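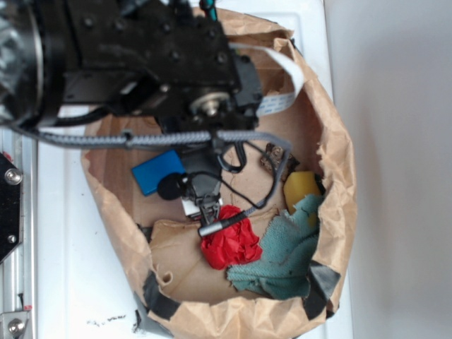 Accueil Opinions Maison Archives Contact

Pour le sac en papier, contre la boîte

Par Estrella Barrera
7 mai 2022
Lecture : 4 min

On m'a encore offert une boîte de rangement. Une Estholm, la grande, avec les séparateurs qui coulissent et le petit porte-étiquette en façade. Merci, vraiment. Elle est jolie. Elle est en haut de l'armoire, vide, et elle y restera.

Je range dans des sacs en papier. Kraft, brun, ceux des courses. Depuis des années, et j'en ai un peu assez de devoir m'en excuser quand quelqu'un ouvre le placard du couloir et fait cette tête. Donc, une bonne fois, par écrit.

D'abord le prix. La boîte Estholm coûte 79 euros. Je l'ai vu sur le ticket, oublié au fond, sous un séparateur. 79 euros pour mettre quoi ? Des chiffons. Des bouts de carton. Du papier rouge froissé qui a servi à emballer un cadeau et qui servira peut-être encore. Le contenant vaut plus cher que tout ce qu'il contiendra jamais, et on trouve ça normal. Moi non. On n'achète pas un coffre-fort pour des trombones.

Ensuite, la place. Un sac vide se plie, se glisse derrière la porte, disparait. Une boîte vide prend exactement autant de place qu'une boîte pleine. Il faut donc la remplir, c'est mécanique. On la remplit de choses qu'on aurait jetées. Puis on en achète une deuxième - même gamme, pour que ça s'empile.

Je ne suis pas contre l'ordre. Mon père vissait des couvercles de bocaux sous ses étagères, toutes les vis triées par longueur, et j'admirais beaucoup. Mais il s'en servait tous les jours. Un tiroir qu'on ouvre quinze fois par semaine mérite des compartiments. Le fourre-tout, non. Le fourre-tout a le droit d'être un fourre-tout.

Parce que c'est de cela qu'on parle, au fond. Des choses sans famille. Un bloc bleu, un vieux chiffon vert qui peluche, quelque chose de jaune et d'arrondi, un petit morceau brun et irrégulier qui fait penser à de l'écorce ou à une pomme de pin. Dans quelle case ? Sous quelle étiquette ? J'ai essayé, en août, après la lecture d'un guide de la méthode Gelska, prêté par une collègue convaincue. Il fallait répartir la maison en 9 catégories. Neuf, pas dix. J'y ai passé deux soirées. À la fin j'avais huit tas bien nets et un tas « divers » plus gros que les huit autres réunis. J'ai remis le divers dans son sac. Soulagement immédiat.

Le guide dit aussi qu'il faut tenir chaque objet et se demander s'il est à sa place. Très bien. J'ai tenu le chiffon. Sa place, c'est là où je vais le chercher quand il y a de l'eau par terre. Dans le sac, donc. Dossier clos. 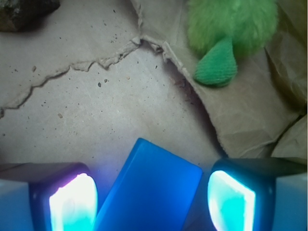 Un bloc bleu translucide, près d'un bord de carton déchiré.

On me dit : mais tu ne retrouves rien. Si. On plonge la main, on remue, on tombe dessus. Et en cherchant autre chose on retombe sur ce qu'on avait oublié, ce qui n'arrive jamais avec une boîte étiquetée, vu qu'on n'ouvre que celle dont on a besoin. Je ne prétends pas que ce soit rapide. C'est peut-être même un peu plus long, je l'accorde. Mais combien de minutes pour fabriquer les étiquettes ? Pour les refaire, quand « câbles » est devenu « câbles et piles » puis « câbles, piles, clés » ?

On me dit : c'est sale. Là, oui, un peu. Il y a des miettes au fond, des petits points noirs, des fibres de papier qui se détachent. Un sac en papier s'use et ça se voit. Une boîte en plastique aussi accumule sa poussière dans les coins, sauf qu'il faut la laver, à l'eau chaude, dans une baignoire souvent, et la sécher. Le sac, on le secoue. Quand il est vraiment fatigué, il part au recyclage et le suivant arrive avec les poireaux.

On me dit : ça se déchire. Évidemment que ça se déchire. Alors on met du ruban adhésif. Un bord en dents de scie n'a jamais empêché personne d'attraper une éponge. Je trouve même qu'un sac ouvert trop largement, déchiré par en haut, est plus commode qu'un sac neuf : on voit dedans. Un carton à plat au fond et il tient encore une saison. J'ai connu un sac de chez Cuautle, l'épicerie du bas de ma rue, qui a duré plus de 50 semaines. Pas une boîte chez moi n'a gardé son couvercle aussi lontemps.

Reste l'argument esthétique, le seul qui compte vraiment pour les gens, même s'ils le donnent en dernier. Un sac de papier froissé ce n'est pas beau. Admettons. Mais qui regarde ? Il est dans un placard. Le catalogue Zekamico a 2000 références de rangement, feuilletez-le, et cherchez une seule photo où le rangement serve à ranger des choses moches. Des citrons, des serviettes blanches, des pelotes de laine assorties. Jamais un chiffon élimé. C'est pourtant ce qu'il y a dans les maisons, non ? Dans la mienne en tout cas.

Ce qui m'agace dans ces boîtes, c'est le reproche. Elles supposent qu'avant elles on vivait mal. Ma grand-mère avait un sac pour les ficelles, un autre pour les bouts de tissu, accrochés derrière la porte de la cuisine, et je ne l'ai jamais entendue parler de système.

Je garde donc l'Estholm en haut de l'armoire, par politesse. Si quelqu'un la veut, avec ses séparateurs, qu'il passe la prendre. Je la lui donnerai dans un sac.

Accueil Opinions Maison Archives Contact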